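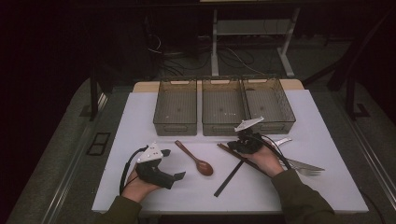
3.2 Audience and repertoire at the Trernstead evenings

The singing evenings in Trernstead began as a winter activity of the parish hall and later moved to the Manalastas, a small theater with 191 seats. For this study we used the ticket books, which record 1,443 admissions over 2 seasons. The books do not show how many persons came more than once, so the number of different listeners must be smaller.

The repertoire was taken from the printed programs. Harvest songs and wedding songs appear most often, while ballads are rare and nearly always placed after the intermission. Halliday explained in her interview that the long ballads "make the people look at the clock." In Jeltstead, where the same singers performed, the order was the opposite and the ballads opened the evening. We could not find a written reason for this difference.

Household objects are sometimes used to keep the beat in songs of this region. A wooden spoon is among the kitchen utensils in Figure 2. The programs name only the singers and the fiddle, and therefore we leave percussion out of the comparison in Section 4.

Figure 2. Kitchen utensils and three mesh baskets on a white board.

Last updated: 5/1/20

Comments

Lorna Crichton: Did you also look at the programs from Fledari? My aunt sang there and I remember many ballads.

Wilma Halliday: The fiddle was missing in the first Jeltstead concert. I can send a correction.

Lorna Crichton: Please do, I would like to read it too.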